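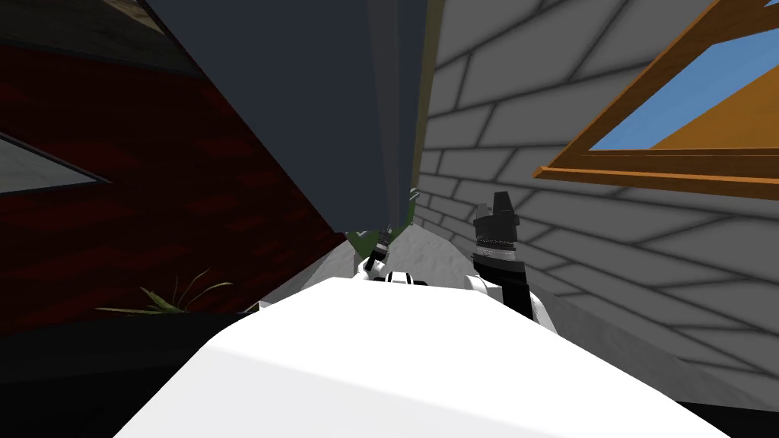 Passage between two buildings, looking in under the dark overhang.

Gatesmont Item List -- README
Last updated 2006-09-16

Hi and welcome! If you downloaded the zip from the forum thread you already know what you've got, but for everybody else: it's a big list of every item I could find in Gatesmont, where it is, what it sells for and whether it's worth the walk. I started it for myself when I lost my save in the swamp and couldn't face hunting for all those lamp pieces from memory. Then Marcelle Barbier asked for a copy, then her brother wanted one, and now it has a README.

What's in the zip

items.txt is the main list. It has 3,082 lines, one per item per place, so if the same potion sits in two different chests it gets two lines. Tabs between the columns, no quotes, no header line (sorry, I keep meaning to add one).

chests.txt is just the chests, 319 of them, sorted by area. Use this one if you're going for the full map screen and don't care about drops.

shops.txt has prices. Pimville market changes its prices after you finish the ferry quest, so those shops are in there twice, marked "before" and "after".

notes.txt is my scratch file. It's a mess and half of it is me arguing with myself about the bell tower. Read it if you like that sort of thing!

Columns in items.txt, left to right

Area, room, item name, how many, how you get it, sell price, version, and then a code for how sure I am.

The codes are easy. A means I picked it up myself and wrote it down right then. B means somebody sent it to me with a save or a screenshot. C means I read it somewhere and haven't gotten around to checking. Please don't mail me about the C lines being wrong, I know some of them are -- do mail me if you can turn one into an A or B.

Room names are mine unless the game gives one. "Hovau lower hall, wet end" is not something you'll see on screen. If a room name makes no sense, look in notes.txt, where I usually wrote down how to walk there from the nearest save point.

Versions

All the A lines are from the boxed release with the first patch on it. The second patch moved a bunch of stuff in Hovau and took the silver comb out of the well completely, and I've only redone the upper floors so far. Anything marked "1" in the version column was checked on the first patch, "2" on the second, and "12" means it's the same in both. A question mark means I forgot to write it down, which happened a lot back in the early areas.

If you're playing the budget rerelease, as far as I can tell it's the same as the second patch, except the title music is different. Ross Crichton has that one and went through the whole of Pimville with my list open next to him, so Pimville is in great shape now. Thank you Ross!!

Things I know are broken

The 28 lines for Yatsenko's workshop have the sell price and the quantity swapped. I sorted that part by hand on a different computer and messed it up. The fix goes in the next upload.

Accented letters come out as junk if you open the file in some text editors. The item names themselves are fine, it's only the French ones Marcelle added at the bottom.

Fishing isn't in here at all. I don't fish. If you do, and you want to make a fishing.txt in the same layout, I'd be thrilled to put it in with your name on it.

Random drops are listed with no chance next to them. I killed a lot of marsh crows for the four feather lines and I still couldn't give you a number I'd trust.

Using it

Copy it, print it, put it on your own page, chop it up for your own guide, all fine with me. Leave the credits part in if you pass on the whole zip. Please don't sell it.

Corrections go in the forum thread, or by mail if you're shy. Tell me the area, what you found, and which patch you're on, and send the save if you still have it. I'm slow in the summer and quicker once it gets dark early, so the next version should be up in October, with the rest of Hovau redone and maybe that header line.

Credits

Ross Crichton for Pimville, Marcelle Barbier for the French names and for finding the second key under the mill.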